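Protilico Handheld Gripper Pair, Model 710

The Protilico 710 is a two-handed recording tool for workplaces that plan to automate sorting, packing and kitting. The operator holds one gripper in each hand and does the job with them. Recordings go to the Fotach server at the end of the shift and are used to train the station arms.

Each finger has a padded inner face. Pads are wear parts. Replace them as a pair when the lining no longer holds a flat object without slipping. 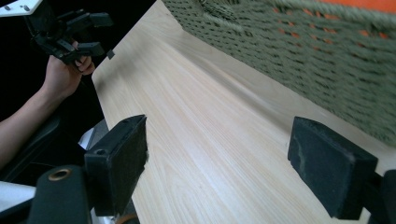
Part number for the pad set is 1518. Pads ship in bags of 200 for multi-station sites. Single sets are available from Emum.

Staffing and training

Operators need no programming background. At the Mujić packing site, line staff have recorded their own stations since May. Picking targets are suspended during recording, and the recording hours are paid at the normal rate. Shift lead Zewditu Asfaw moved two packers to checking and restocking once the first arm took over lid placement.

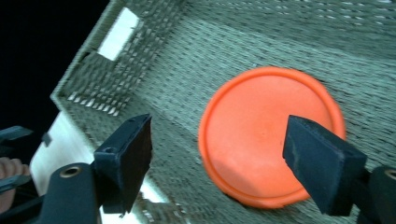

Flat parts in deep containers take the longest to learn. Allow seven sessions per operator before keeping the data. Wrist strain was the most common complaint at Mujić, and sessions there are now limited to half a shift.

Supplied with: left and right gripper, charger, one spare pad set.
Not supplied: server license, station arm.

Site assessments: Pin-yu Choi, Protilico applications desk.
Page updated Wed 14 August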